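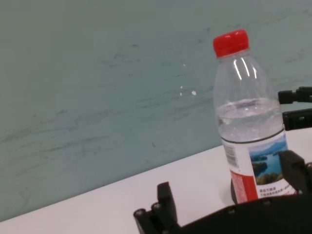
Red screw cap, lake on the label, water down to the top of the wrap.

Bottled Water With a Lake on the Label: Do You Need to Buy It by the Case?

By Thodoris Margaritis
Apr 17, 2019

Print this page
E-mail this page

Every bottled water wants you to think about a lake. Blue sky, hills a long way off, islands or shores with dark trees on them. I have nothing against lakes. But a photograph on a wrapper tells you what the label designer had on file, and I would like to see people spend half as long on the small type as they do on the scenery.

On this one the small type is in Chinese, a few rows of it at the lower right under the landscape. If you read the language, start there. If you don't, ask the shop for a translated sheet before you order any quantity. Our supplier, Piltitz, handles single-serve bottles for offices and waiting rooms, and their man Sotiris Tzanetos sent me a price list when I asked for a source statement. I asked again and got the price list again. So I can't tell you where the water comes from, and I won't guess from the picture.

The bottle

It is clear plastic, with a rounded shoulder and a few shallow ridges where the shoulder meets the body. Sellers like to talk about ridges. They will say "grip" and "structural." Maybe so. What I care about with any thin bottle is whether it folds when you twist the cap, and the way to find out is to hold it low, around the label, and open it over a sink. Anyone who grabs a full bottle by the middle and squeezes deserves the wet sleeve.

The cap is bright red with ribbed sides. I'll give it this much: you can find it if you drop it. Colored caps also get used to tell still from sparkling, and every company seems to have its own idea of which is which. Red means nothing by itself. Check the order form.

The wrap-around label covers the lower part, mostly white with a thin dark band along the top. A clear upper half is handy because you can see at a glance what's left. It's less handy near the end, when the last few mouthfuls are down behind the lake.

The barcode is printed vertically, off to the left of the landscape. Christos Antoniadis runs the register at our front counter and dislikes small codes on curved bottles as a matter of principle. His advice is to scan one bottle and key in the quantity. I pass it along.

How it is sold

Piltitz offers trays of 12 and a pallet deal they call the Drokano plan, which commits you to 1,000 bottles. Tzanetos described the plan to me as flexible. I read the terms. You may choose your delivery month, and that is the flexible part. Returns are for unopened trays only, within 7 days, and you pay the freight.

Do you have a dry place, out of the sun, for that many bottles? We don't. We tried a big order of another water in February and spent weeks stepping around it in the hallway. Buy one tray. Put it out, see who drinks it, see how many get abandoned half full on the windowsill. That last number should scare you more than the price does.

Taste

I am not going to write a paragraph about minerality. Pantelis Ververidis and I did a blind test with paper cups, this water against the tap in our kitchen, both chilled overnight. He picked the tap as the "premium" one. I picked correctly and put it down to luck. Two people and some cups is no kind of study, but it's one more study than the seller could show me.

Who it's for

People who need sealed water in single servings: visitors, drivers, a waiting room with no sink. For a desk with a faucet down the hall, get a glass.

Worth it by the tray if the price is right. I would leave the pallet alone.

Print this page | E-mail this page

Reader comments (3)

Jarosław Tokarz
We went through the same thing with the Drokano paperwork. Ask what happens if you skip a delivery. In our case they charged for it anyway and sent it the month after.

Baxter
Harsh on the label, I think. It's a bottle of water, what else would they put on it? I've had 11 trays from Piltitz and no leaks so far. Caps are a bit stiff for my mother but she manages with a dish towel.

Troler_fan
Was the tap water filtered? If it was, that's not a fair test. Also would like to know the tray price, you never gave it.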